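Couples who fast together argue less about money, survey finds

Couples who keep a religious fast together are less likely to argue about money during it than at other times of the year, according to a survey published this September by the relationship charity Clandgate.

The charity put its questions to 2,989 adults who had observed a fast of at least a week in the past year. Most were Muslim or Orthodox Christian, and 326 were in marriages where only one partner took part.

Of those fasting alongside a husband or wife, 58 per cent said they had fewer rows over household spending than usual. Rows over sleep and who gets up first went the other way.

"People are tired and they snap at each other over the kettle," said Sevim Karakaya, who wrote the report. "But they are eating at home every night, they are at the same table, and a lot of them told us they hadn't done that for months."

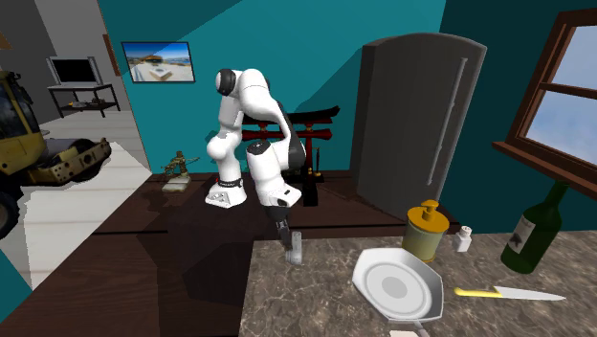
Couples of mixed faith gave less cheerful answers. Many of the non-fasting partners said they did not know whether to eat in front of the other person, and several had taken to having lunch in the car. A smaller group had tried fasting themselves for a day or two to see what it was like.

Ashraf Fahmy, a taxi driver who has been married for 10 years, said his wife, who is not religious, used to wait up with him for the early meal. "She stopped after the second year and I don't blame her," he said. "She leaves me a plate with a note on it. I've kept some of the notes."

The report also asked about intimacy, a subject Clandgate said most of its counsellors are never asked about directly. Almost a third of those who replied left that section blank. Among those who filled it in, the commonest complaint was lack of time between the evening meal and bed.

Ruben Michiels, a counsellor who was not involved in the survey, said he would treat the findings with some care. People who are unhappy at home may be less willing to fill in a long form about it, he said, and the survey did not follow anyone up afterwards.

Clandgate plans to repeat the survey next year with a shorter set of questions.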